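FOOD PREPARATION BASICS
Unit 3 handout: Toast and the two-slot toaster
Instructor: Trudy Mahuika

Read this before the practical in March. Bring it with you, because the timing table on the back is blank and you fill it in yourself.

Bread browns when its surface dries out and gets hot enough for sugars and proteins to react. That reaction is slow at 100 degrees C, the temperature where water boils, so the outside of the slice has to lose its moisture first. Stale bread has less water to lose and colors sooner. Sweet breads color sooner still and should start on a low setting.

Slices cut by hand are seldom even. Check the thickest part against the slot before you switch anything on. If the slice has to be pushed, trim it. An uneven piece goes in narrow end first, held near the top and lowered at a slant until it clears the rim, then straightened.
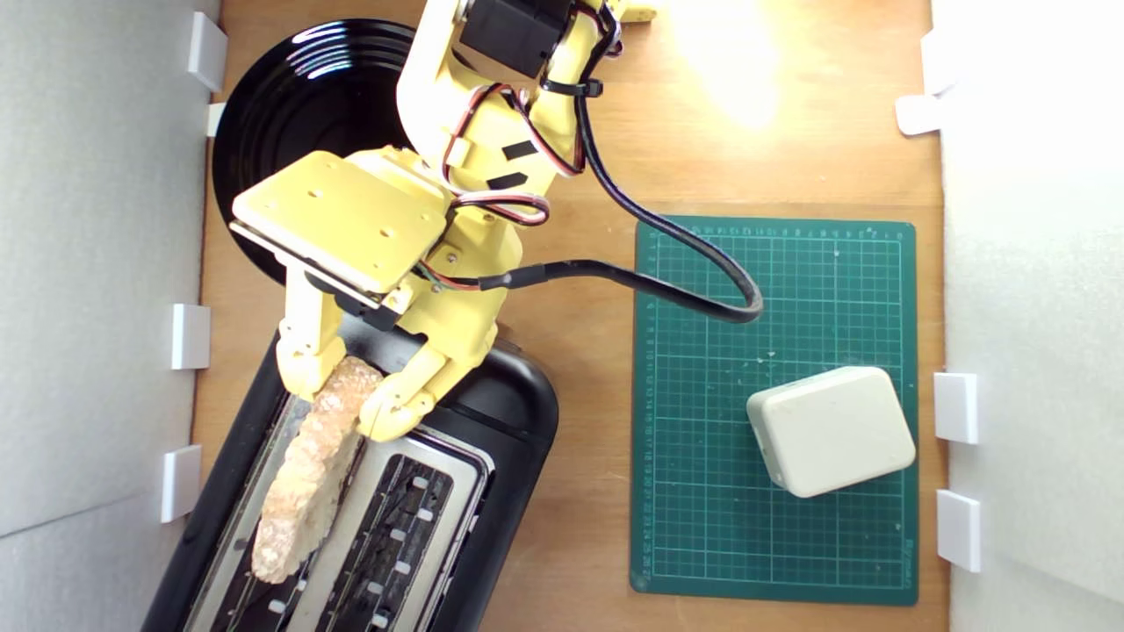

Crumbs are the next thing. A rough crust sheds more of them than a soft sandwich loaf, and they collect under the grilles. Unplug the toaster, let it cool, and empty the tray if there is one. Do not reach into the slots with a knife or fork at any time, plugged in or not. The elements bend easily.

Keep the plate close to the toaster but clear of the cord. Toast left flat on a cold plate goes soft underneath from its own steam. Stand it on edge for a minute if you want it crisp.

For the practical, each pair needs:
one loaf, 500 g, unsliced
bread knife and board
one plate
timer

Toast one slice at each setting and write down the time and the color. Use the same thickness throughout. Let the toaster cool between slices, or the later ones will come out darker than they should.

Written answers go in the folder by 12 noon. Leave the toaster unplugged when you finish.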